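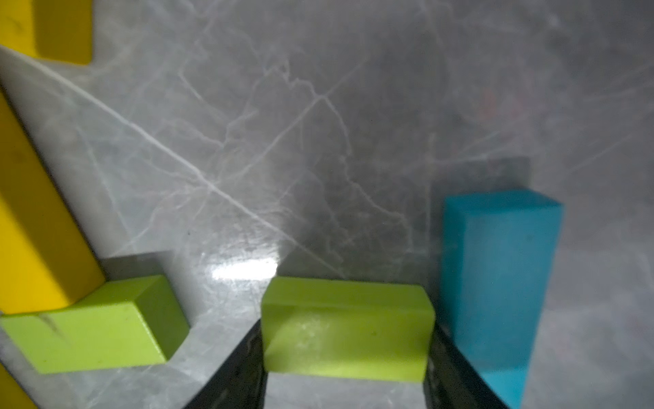
Grupo de Datos Financieros Abiertos · Área de energía y minería

Naltard: registro de compromisos bancarios con proyectos de carbón y gas
Ficha del conjunto de datos, versión 2

Qué contiene

Naltard reúne 2,000 registros sobre lo que los bancos dicen que van a financiar, lo que dicen que no van a financiar y lo que prefieren no comentar. Cada fila corresponde a una declaración pública: comunicado, respuesta a la prensa, nota a inversores o párrafo de memoria anual. No hay importes desembolsados. Quien busque dinero movido de verdad debería mirar en otro sitio, y sospechar también de lo que encuentre.

El nombre del conjunto viene del primer expediente que codificamos, el de la mina y la terminal de Naltard. El segundo fue el gasoducto de Buvenura, que ocupa una parte desproporcionada de la tabla y arrastra casi todas las medias.

Campos

id_declaracion: entero, sin significado.
entidad: nombre del banco tal como firma el texto. No unificamos filiales.
proyecto: nombre corto. Buvenura aparece con dos grafías en las fuentes; aquí solo con una.
postura: participa, no participa, en estudio, sin comentarios.
alcance: proyecto concreto, sector o política general.
fuente_tipo: propia o citada por terceros.
texto: fragmento original, en su idioma.
revisado: sí o no.

Sobre el campo postura

Es el más descargado y el que menos confianza nos merece. «No tenemos intención de financiar» figura como no participa, aunque una intención se cambia en una mañana. «No estamos trabajando en la operación» también, y puede significar que otro departamento sí lo está. Probamos una categoría intermedia y los codificadores la usaron para todo, así que la quitamos.

Cómo se hizo

Dos personas leyeron cada texto por separado. En 56 casos no hubo acuerdo y el registro quedó con revisado = no. No los borramos. Tampoco nos tranquiliza mucho el resto: las dos personas se formaron con la misma guía y es fácil que compartan los mismos errores.

La clasificación automática de Crenshaw, que estaba en la versión 1, se ha retirado. Comparada con una muestra manual de 100 textos, fallaba sobre todo en las negaciones dobles, muy del gusto de los gabinetes de prensa.

Limitaciones

Los bancos que publican poco parecen más prudentes de lo que son.
Las declaraciones citadas por terceros a veces son la misma frase repetida por varias agencias. Hemos eliminado duplicados exactos y nada más.
No se recogen bonos, préstamos corporativos generales ni asesoría. Un banco puede cumplir al pie de la letra lo que declara y seguir prestando a la matriz.
Predominan los textos en inglés.

Usos que desaconsejamos

Hacer clasificaciones de bancos «verdes». Nos lo han pedido, con buenas palabras, y seguimos pensando que la tabla no lo aguanta. Drinier publicó una con la versión 1 y el orden cambiaba por completo al excluir Buvenura.

Archivos

declaraciones.csv
guia_codificacion.txt
cambios.txt

Codificación UTF-8, separador punto y coma. Las comillas dentro de texto van duplicadas; algunas hojas de cálculo lo leen mal.

Actualización

La próxima revisión está prevista para julio. Las correcciones se admiten con enlace al documento original; las capturas de pantalla sueltas no se incorporan.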